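Visit report: Udis training hall, Rinley
14/04/2018

I went to the Udis open day in Rinley to see how they write and keep their working rules. Our own shop is adding two robot cells next year and we have no written practice for them beyond what came with the machines. Udis runs a training hall where people demonstrate hand tasks and the recorded motions are used to teach robot arms. They also have three finished cells running in the next building. Visitors could walk through both, and there was a talk after lunch on the house rules.

The drive was easy. Parking is behind the Bodberg warehouse, and you sign in at the side door. Sign-in took longer than it should have. Everyone got a badge, a one-page safety sheet and a pair of shoe covers, and we had to read the sheet and sign it before we could go past the door. The sheet was good. It had 9 lines in large type, all of them things a visitor could follow without knowing the equipment: stay behind the floor marking, do not step over cables, do not talk to a person while they are recording, do not pick anything up from a table. I kept my copy.

The cells

We started in the cell building. Two of the cells pack small parts into trays and the third loads a press. All three are fenced, with interlocked gates. Udis asks that the person who goes inside carry the key with them, and each operator has a padlock of their own that goes on the lockout point. If four people go in, there are four locks. Our guide opened a gate to show the cell stopping, then showed that closing the gate does not start it again. The restart button is outside, in a spot where you can see the whole floor of the cell before you press it.

They test the gate switches and the emergency stops at the start of every shift. The test is written up on a card hung on the fence, and an untested cell does not run. I looked at the cards on all three cells and they were filled in up to that morning. On one of them a stop button had been marked as stiff in the notes column, with the date it was replaced in a different handwriting.

The part I wanted to see was how they handle program changes. Any change to speed, reach or gripper force goes on a change sheet with the old value next to the new one. The first run is at reduced speed with the gate closed. A second person has to watch and sign. This slows them down, and the guide said so. Small changes tend to be saved up and done together at the end of a shift.

I asked about risk assessments. They have one for each cell and review it when the product changes, when the tooling changes, or every 12 months, whichever comes first. The one for the press cell was out on a table for visitors to read. It was long, but the first page listed the open items with a name and due date for each, and I plan to copy that layout.

The hand task tables
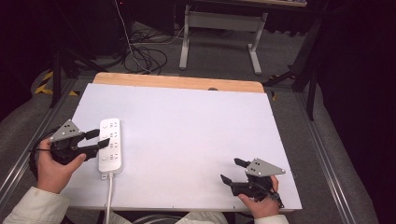 Udis has a separate set of rules for the demonstration tables, written in house by the people who work there. They cover how a table is laid out, what goes on it, how the operator holds the grippers and when a recording must be thrown out. There are no fences in this hall, and the main hazards are cables, trip points and tired hands. The first rule is that only the items in the task go on the work surface. At the table where I spent the most time, that meant a white board with a white power strip toward the left side of it, and the operator had a black gripper in each hand, the left one beside the strip. The strip's cord ran down over the front edge of the board, on the operator's side, and that led me to ask what the rules say about cords. The answer is that a cord which is part of a task object may lie where the task sheet puts it, but the sheet has to say where, and the object may not be connected to power while it is being handled.

The second group of rules is about the floor. Yellow and black tape is used to mark equipment that should not be bumped or moved. Cables behind a table are the weak point, and the written rule only says they must be out of walking paths. I would want something tighter than that. Our own rule at the Tabrizi street shop says covered or tied, and I think we should keep it.

The third group is about the operator. Cuffs must fit closely enough that they cannot get between the gripper fingers. No rings or watches. Recording blocks have a fixed length, followed by a break away from the table, and the break cannot be traded for an early finish. An operator can stop a recording at any time and does not have to give a reason on the form. A stopped recording is kept out of the training set but stays in the log. The log showed 3,808 entries for the project when we visited, counting the stopped ones.

Before each block the operator closes and opens both grippers and checks that the fingers move freely. A gripper that sticks goes into a red bin and is replaced from the shelf. Operators do not repair them at the table. I saw the bin and it had one gripper in it with a tag tied on.

The talk

The talk covered how the rules came about. The first version was long and was written before the hall opened. People signed it and did not use it. The current version fits on 4 pages and was put together by going through the incident and near-miss notes and asking which rule would have applied to each. Rules that did not match any note and were not required by law or by a machine manual were moved to an appendix. I am not sure I would do that. A rule with no incident against it may be the one that is working. Someone in the audience said the same, and the answer was that the appendix is still binding, only shorter on detail at the table.

They also went over the difference between the standards they follow for the cells and the house rules for the hall. For the cells they work from the published robot safety standards and the machine manuals, and they bring in an outside inspector before a new cell is handed over. For hand demonstrations they wrote their own and expect to revise them. The next review is in May.

What I am taking back

Gate and stop tests at the start of each shift, on a card at the cell.
One personal lock per person inside.
Change sheets with old and new values, signed by the person who watched the first run.
Open items on page one of the risk assessment.
A one-page visitor sheet in large type.
Task sheets that say where cords go.

I did not get a clear answer on how contractors are handled after hours. The visitor sheet does not cover them and the guide thought it was in the site rules for the whole building. I have written to ask for a copy. Udis also offered to send their blank change sheet and the shift test card, and I will put both in the shared folder when they arrive.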